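Surface Materials in the Home, Unit 4: Printed Patterns and the Idea of Imitation
Course notes, November

In the last unit we spoke about solid materials, which look the same on the inside as on the surface. Today we speak about surfaces that carry a picture of another material. The picture may be wood grain, stone, woven cloth or leather. In everyday language people call all of this "fake". I ask you not to use this word in your papers, as it already contains a judgment.

Please keep three terms separate.

Imitation: the surface wants to be taken for the other material, also from close by.
Quotation: the surface shows the other material, but the user knows at once that it is print.
Pattern: the surface shows a form that no longer belongs to any material.

One object can move between these terms. A wood grain which runs correctly along the length of a board is an imitation. When the same grain meets printed stone in a curved line, the carpenter would never do it so, and we are closer to quotation.

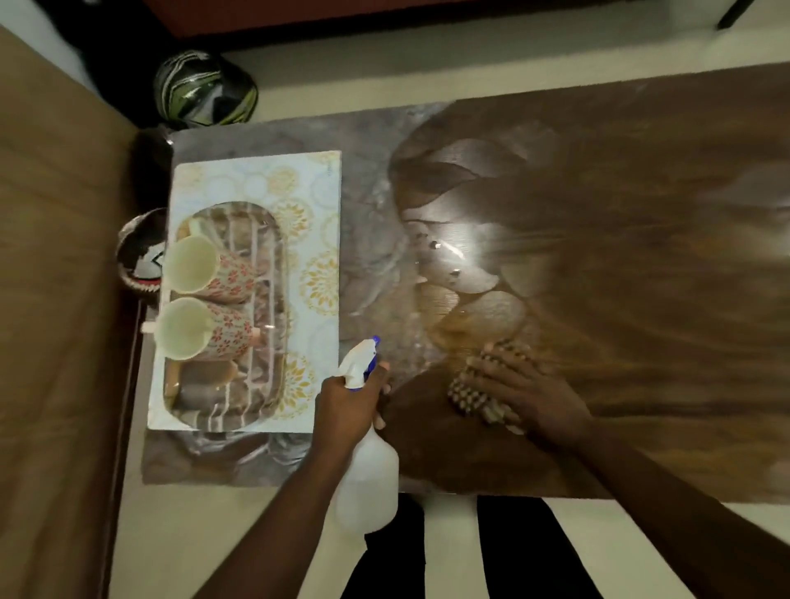 Flora Aitken objected, when we discussed this in class, that the three terms depend on the viewer and not on the surface: her grandmother took every printed grain for real wood and was perfectly happy with it. I accept this objection in part. The terms describe an offer which the surface makes, and the viewer can refuse the offer or misunderstand it. In your papers, write which viewer you have in mind.

Repeat

Every printed pattern has a repeat, the distance after which the same drawing comes back. For the exercise we use two sample rolls, Jullard and Dutar. The Jullard roll has a repeat of 700 mm and the Dutar roll a repeat of 1000 mm. On a length of 2000 mm the Dutar drawing appears exactly two times, and most people will find the repeat if they look for a knot or a vein. With stone patterns it is harder, as the eye has no direction to follow.

With ornament the situation is different. A medallion or a ring does not hide its repetition. The reader of the pattern expects it and is disturbed only if it is missing.
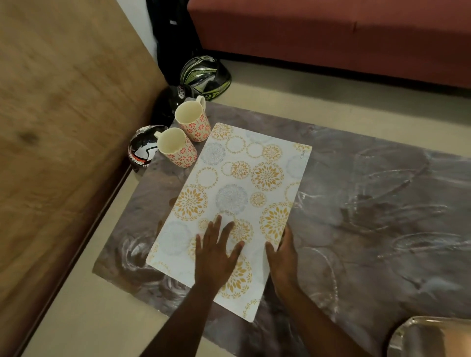
Fig. 2. Floral medallions on a placemat, marbled tabletop beneath.

For next time

Read the handout by Hanne Lahtinen on borders and edges. Find one printed surface in your own kitchen, measure the repeat, and decide which of the three terms fits best. One page is enough. Masaru Iwasaki has the sample rolls until noon.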